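What Is a Powder?

Flour is a powder. So is cocoa, and so is the chalk dust that falls off the board at school. Powders are all over the house, and most people use one before breakfast is finished. They are strange things when you look at them closely. You can pour a powder like water, but you can also pile it up like rocks. So what is it?

Solid, but it pours

A powder is a solid. Every grain in it is a tiny solid piece, with its own shape, and the grain keeps that shape wherever you put it. A grain of sugar is as solid as a brick. It is only much smaller.

When a great many of these small pieces are together, they can slide and roll past one another. Tip the container and they move all at once. This is why flour pours out of a bag and why a sugar bowl can fill a spoon. The whole lot moves a bit like a liquid, even though each piece in it is solid.

Now think about what happens when you stop pouring. Water spreads out until its top is flat. Powder does not. It stays in a heap.

Why powder makes a heap

The grains in a powder rub against each other. This rubbing is called friction. Friction holds the grains in place on the side of a pile, so they do not all slide down to the bottom.

If you keep adding powder to the top, the sides of the pile get steeper. After a while they are too steep for friction to hold. Some grains slip, and the pile gets wider at the bottom. Then it stops again. The steepest slope a pile can keep is called its angle of repose. Repose is an old word for rest.

Different powders rest at different slopes. Dry, round grains roll easily, so they make low, wide piles. Rough grains catch on each other and make steeper ones. Very fine powders often cling together in clumps, and then the pile looks crumbly and uneven. 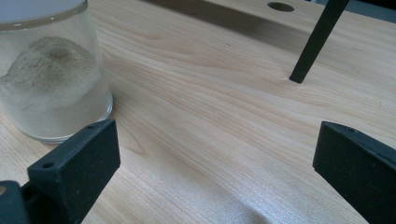

Rivholm Children's Museum — Kitchen Science Team

The powder in the glass jar is fine and beige to grayish-tan. It has settled into a lopsided heap, a little like a small hill, with crumbly slopes. A jar of water could never look like that with the jar standing still on a table.

Why powder sticks to glass

Look at the inside of any jar that holds flour or cocoa. Often there is a pale film on the glass, even in places above the powder. The grains that make this film are very light. Because they weigh so little, gravity cannot pull them down very hard, and weaker forces are enough to hold them where they are.

One of those forces is static electricity, the same thing that makes your hair stand up after you pull off a sweater. Another is water. Air always has a little water in it, and a tiny bit of dampness can work like weak glue between a grain and the glass.

Too much dampness turns a powder lumpy. Cooks keep flour and spices in closed jars for this reason. If you have ever found a hard lump in the sugar, water got in.

How small is a grain?

Small things are often measured in micrometers. There are 1000 micrometers in one millimeter, and a millimeter is close to the thickness of a dime. A grain of table salt is usually a few hundred micrometers across. Many grains of flour are much smaller than that, too small to feel one at a time between your fingers. When you rub flour it just feels soft.

Where powders come from

Many powders start as something bigger. Wheat is ground into flour. Cinnamon is the bark of a tree, dried and ground up. People used to do this work by hand, with two stones or with a bowl and a heavy stick called a pestle. Big mills do most of it now.

Other powders start as a liquid. Powdered milk is made by taking the water out of milk until only the dry part is left.

Try it at home

You need 2 plates, a spoon, some dry flour and some dry sugar. Ask a grown-up before you start, and put newspaper down first.

Spoon the sugar slowly onto the middle of one plate, always from the same height. Do the same with the flour on the other plate. Use the same number of spoonfuls for each.

Get down so your eyes are level with the plates and look at the piles from the side. Which one is steeper? Which one has lumps? Tap the edge of each plate gently and look again.

Do not blow on the flour, and keep it away from the stove and from candles. Flour dust in the air can catch fire.

Words to know

Friction: the rubbing between two things that slows them down or holds them in place.

Angle of repose: the steepest slope a pile of loose material can keep.

Micrometer: a very small length. One thousand of them make a millimeter.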